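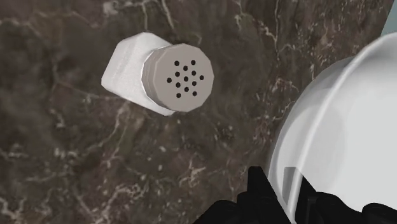
How much did I save this month? Thirty dollars, which leaves the total at 975.

I wanted 1,000 by the end of October and I'm short by 25. The bus pass to Dusness went up, and I bought lunch out twice when I could have packed it. The Pornstead account charges a fee if I dip under a certain balance, so I'm leaving that one alone and putting the next 20 into the Thampi one.

Looked at the Prindevari course page again at night. The deposit is still the same. I read the refund part twice and it's clear enough.

Rain until four. Paid the electric bill, washed the sheets, made soup with the last of the carrots. Need stamps and a new bulb for the hall. Bed by ten.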